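Subject: Re: [renters-list] Furnished two-bed vs. unfurnished near the marina?

Hi all,

Sorry for the slow reply, we've had family staying and I've barely opened the laptop since Tuesday. Quoting the original so the thread makes sense:

> We're relocating for my wife's job in July and have narrowed it down
> to two buildings. One is Sinia (the tall one with the curved
> balconies), furnished, 1,568 a month. The other is an unfurnished
> place in Sernico Court, a block back from the water, at 1,246.
> Both are two bedrooms. We'd be there two years, maybe three.
> Is the furnished one worth it? And does anyone know what the
> management is like in either? The agent at Skillia is being very
> nice and not telling us very much.
> Thanks in advance!

OK, so I've lived in both! Three years in Sernico Court, and now a year and a bit in Sinia, so I have Opinions (you've been warned).

First, the money. The gap is 322 a month, so over two years you're paying 7,728 extra for a couch, beds, a dining table and a view. We moved into Sernico Court with two mattresses and a folding table, and it took us a couple of months of weekends to get it feeling like a home. We spent way less than that gap, and we got to keep it all. On the other hand, if you're starting new jobs and have kids to settle into school, you may not want to spend your first month waiting in for delivery trucks. I get it. I'd just ask Skillia for the inventory in writing before you sign, with the condition of each thing noted. Ours said "sofa, good" and that sofa was not good.

Now the buildings. Sinia has the pool, the gym and the front desk that takes your packages, and the packages thing alone has changed my life. The elevators are fast except between 7:30 and 8:15 in the morning, when the whole building is trying to leave at once. Higher floors get the breeze, but they also get the afternoon sun full in the face, and our AC bill last summer made me sit down. Ask which way the unit points! If it's the west side, go look at it at 4 pm, not in the morning when they'll want to show it to you.

Sernico Court is older and plainer, with only 76 units, and you get to know people. The kitchens are bigger than Sinia's (really, by a lot) and the storage is so much better. There's no pool. Parking is one space per unit, and visitors have to fight it out on the street, which is fine on weeknights and awful on weekends when the restaurants fill up. The ground floor units hear the delivery trucks behind the Ó Dálaigh bakery starting at 5 am, so go for the second floor or above. The upside is that you can smell the bread.

Management: Sernico Court was slow but decent when I was there. It took 8 days to get a water heater replaced, and they did knock a bit off the rent for it without me having to beg. Sinia is quicker on small stuff, because there's a maintenance guy on site, but anything that costs real money goes to the individual owner, and then it depends who you've got. Find out who owns the unit and if they live in the country. Ours is lovely. The people across the hall waited months for a dishwasher.

A few other bits, in no order. Internet is included in Sinia but it's the basic plan and you can't upgrade it without a whole saga. Sernico Court allows cats and small dogs, while Sinia leaves it up to the owner. Both want two months up front as a deposit, or did when we signed. And the walk to the water is five minutes from one and two from the other, so please don't let the agent charge you for "waterfront" as if it were miles.

If it were me, with two or three years ahead, I'd take the unfurnished one and buy a nice couch. My husband would tell you the exact opposite and he'd start with the pool.

Happy to answer more off-list, and I can send the floor plan of our old place if it helps with measuring.

Good luck with the move!
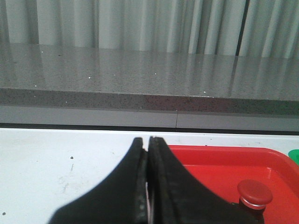
Can a deposit be used to cover the last two months' rent?

Most landlords in both buildings will refuse, as the deposit is held against damage and unpaid bills, so plan on paying rent through to the end and getting the deposit back after the final inspection.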